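Subject: Re: [props] Small crowns for the September show
Date: May 21, 2022

> Does anyone still have the plastic crowns from the Lusetier set? We need
> a few for the banquet table, and I'd sooner not buy new. Orange or yellow
> is fine. Also, what did we decide about painting them?

I went through the Vander boxes this morning. The orange ones are in the second box, under the napkin rings. The inventory says 174 pieces for the whole set, but that includes the goblets and the loose gems, so don't plan on that many crowns.

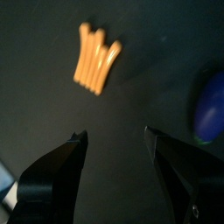

*(1 min read - 200 words)*

The prongs are different heights, so they lean if you stand them on a bare table. On the banquet cloth they should sit better. If not, a dab of putty under the base will do it.

On painting: I'd leave them alone. The plastic is shiny and paint will chip off unless they're sanded first, and sanding between those ribs is slow work. If you want gold, the Economou catalog has a metallic set, item 334. I haven't ordered from them before.

I can drop the box at the Seletti Street door on my way in. Please keep the lid with it - the packing list is taped inside, and we need it when everything goes back on the shelf.

One more thing, the yellow ones are still signed out to the puppet group. Ask on this list if you want them back before September.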